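Trullumine candle and wax melt workshop
Safety checklist, pouring room and drying shelves
Filled in by: Jouko Lahtinen
Day: Friday
Next check: January

1. Wax melters
Thermostat working on both melters: YES
Lids closing fully: NO
Comment: The lid of the left melter does not sit flat. The hinge is bent. I have written to Flunix for a new hinge. Until it comes, please do not fill this melter more than 50 percent.

2. Adding of fragrance
Wax temperature written in the log before fragrance is added: YES, with two gaps
Comment: Two batches of the Witovia lavender have no temperature in the log. Whoever pours must write the number also when it is busy. The bottle says to add at 60 degrees Celsius, and we follow the bottle.

3. Storage of fragrance oils
Bottles closed and standing upright: YES
Safety data sheets in the folder: PARTLY
Comment: The sheet for the cedar and orange blend is missing. The sheet for rose is there, but it is the old version. I asked the supplier, Mac Suibhne, for both of them. The oils must stay in the metal cabinet and not on the window sill, also for a short time.

4. Wicks and jars
Jars checked for cracks before pouring: YES
Wick centered and fixed: YES
Comment: I took 6 jars from the shelf and looked at them against the light. One had a small chip on the rim and I removed it. The wick size on the label of the tall jars is not the same as in the recipe book. Somebody must decide which one is right before the next batch.

5. Test burning
Test candle never left alone: YES
Draft from door: NEEDS ATTENTION
Comment: When the door to the packing room is open, the flame moves strongly and makes soot on one side of the glass. Please keep the door closed during test burning. Incense sticks are tested on the stone plate only, and the ash is emptied into the metal bin with lid.

6. Fire equipment
Extinguisher within date: YES
Fire blanket reachable: NO
Comment: There were cartons of wax melts in front of the blanket. I moved them the same morning. The floor under the blanket should be marked with tape. Water must never be used on burning wax, and the sign about this is now so faded that I could not read it from the melter. New sign ordered.

7. Labels
Warning text on bottom of each candle: YES
Comment: On the small tins the text is printed too light. It can be read, but an older customer will have difficulty. I suggest black ink.

8. Exit and floor
Path to exit free: YES
Wax spills removed: YES
Comment: Good. The new scraper is better than the old one.

Open points: 1, 2, 3, 4, 5, 6, 7
Closed points: 8

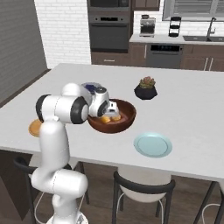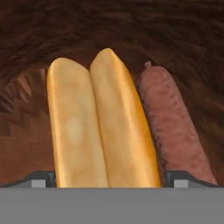

Bowl on the white island (first), bread rolls and sausage (second).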